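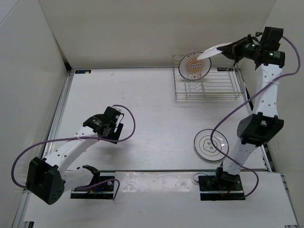
Home Previous Contents Next

4.2 Racking as a household habit

Figure 3. A wire dish rack against the back wall, with one plate standing at its left end and two outside it.

The washing-up literature is generous on the subject of soap and mean on the subject of racks. Győri's diary study, which ran until May and gathered 3,346 entries from 30 households, goes a little way towards evening things up. Most of her diarists said they filled the rack from one end. Asked why, 16 of them wrote 'no reason', and one wrote a page and a half.

Plates were the least disputed item. A plate goes between two wires, leans back and stays there until somebody wants supper. Bowls caused more trouble, and the Friday entries from the Pisamwood flats contain language we have left out of the appendix.

We had expected patterned plates to be turned to face the room. Over 70 entries mention the pattern at all – mostly to complain that it was wearing off – and only a handful say which way it faced. Katalin Győri has since told us that her own plates face the wall, and that she would prefer not to be coded.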